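3.2 Materials and layout

The sorting task uses small colored blocks and dark brown woven baskets with a raised, braided rim. We chose baskets over plain trays for their sloping sides and uneven floor, which change how a block comes to rest. Both were bought from Tovari and used as delivered. The table is white and matte, and it was wiped down before each session. Figure 2 shows the layout. 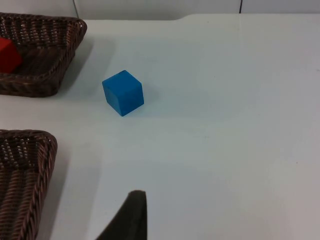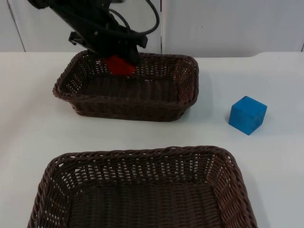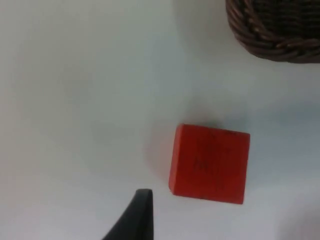

Figure 2. Red block and dark brown woven basket on the white tabletop. The middle picture also shows a blue cube on the table beside the far basket.

Each session consisted of 15 trials, and the full set holds 200 trials. Start positions were drawn from a printed grid and marked in the session log by Azra Begović. A trial was scored as complete when the block lay flat on the basket floor, with no part of it resting on the rim. Blocks that leaned against a side wall were scored separately, following the rule used in the Ivarberg pilot. Two raters, Elba Godoy and Aksel Bach, scored all trials independently and agreed on 188 of them. The remaining trials were settled by discussion. Small chips and worn paint on the blocks were not treated as a reason for replacement.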